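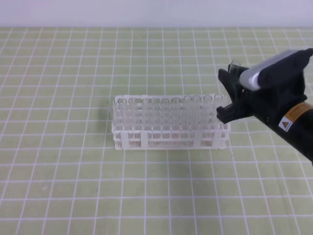 Department of Mechatronics and Laboratory Automation, Wallden Technical College

Setup and Upkeep of the Tube Handling Cell
Final project report, June 11, 2024

1. Background

The cell was left to us in September by the previous project group, along with one page of notes and a box of spare screws. It consists of one arm with a two-fingered parallel gripper, a cutting mat that covers the working surface, and a white plastic rack for test tubes. Our task was to get it to pick tubes from the rack and put them back without a person standing next to it, and to write down how it has to be maintained.

We did not design any new hardware. Most of the work was alignment, gripper care and fault finding.

2. Placing the rack

The rack sits lengthwise on the mat, with its long side running left to right, and the arm comes in from the right. The white grid on the mat turned out to be useful. We line the front edge of the rack up with a grid line and check that the line stays parallel to it from one end to the other. The old notes gave the position in millimeters from the table edge, but the mat had been moved at some point and the numbers no longer matched.

The rack is light. In early runs a tube that stuck in its hole pulled the whole rack along with it, and every pick after that was off. We now fix the rack with two strips of Vandier mounting tape under the base and replace the tape when the rack can be shifted by hand.

3. Teaching the positions

Only the two end positions are taught by hand. The Ararard control program works out the ones in between. The approach starts at the right end, with the lower finger brought down beside the rack just above tube height. From there the arm is jogged in slow mode until the open fingers are on either side of the tube.

Teaching has to be repeated after:
- the mat or rack has been moved
- a finger has been taken off
- the arm has been restarted after an emergency stop

The third point cost us a week. We had assumed the saved positions were still good after a stop, and they were off by 2 mm.

4. Gripper

The fingers are wiped with a dry cloth before each session. The screws on the left finger worked loose twice, so we tightened all of them with the Voß torque driver and put a paint mark across each head. A broken mark means the screw has moved. Grip force is set at 29 percent. Higher settings held the tubes well but scratched them, and lower settings let them slip when the arm turned.

5. Results

We logged 3,517 picks between the last teaching session and the end of the project. Of these, 107 failed. Most of the failures came from tubes that were leaning in their holes. The rest were slips, nearly all of them before the grip force was changed.

6. Open points

The warning label on the arm housing should be checked for wear once a year. The cable at the base rubs against the table and needs a sleeve — we ordered one but it did not arrive in time. The next group should also try a rack with tighter holes.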